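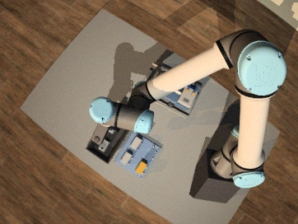 Rakstead Allotment Association
Minutes of the May general meeting

Khanyisile Lekota took the chair and opened the meeting at 7:05 p.m. Apologies were received from the plot holders on the Sibiya Lane side.

1. Minutes of the last meeting
Approved with one correction. The shed lock was replaced by the association and not by the plot holder.

2. Water
The supply pipe to the upper plots is still leaking at the second standpipe. Potamero quoted $683 to dig out and replace the joint. A second quote from Tumex was higher and did not include backfilling. Members voted to accept the Potamero quote. Water to the upper plots will be off for one morning while the work is done, and a notice will go on the gate beforehand. 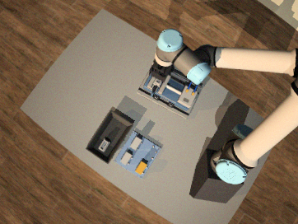
Image: simulated robot arm over a work mat

The chair reminded members that hoses may not be left running unattended. Two warnings were given last month.

3. Plots and waiting list
There are 67 names on the waiting list. Eight plots have not been worked this spring. Letters will go to those holders, who will have until the end of the month to reply. A member asked if large plots could be split when they come free. Agreed in principle, details to come back to the next meeting.

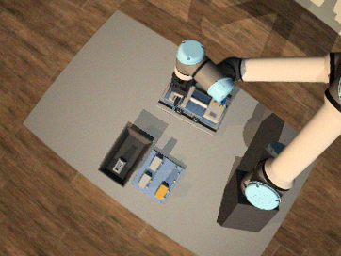

4. Money
The balance stands at $3,000 before the pipe work. Rents are all in except for two late payers. It was agreed to leave rents as they are for next year.

5. Compost and manure
The last load was dumped across the path and blocked the lower gate. The supplier will be asked to tip it in the bay by the parking area.

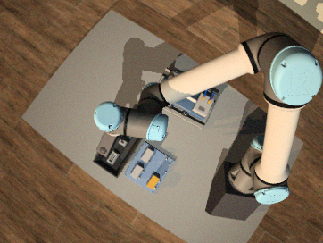
Members who want a share should put their plot number on the list in the shed before the next delivery. Bring your own barrow.

6. Any other business
Bonfires: no change to the rules. The lower hedge needs cutting once the birds have finished nesting.

Meeting closed at 8:20 p.m.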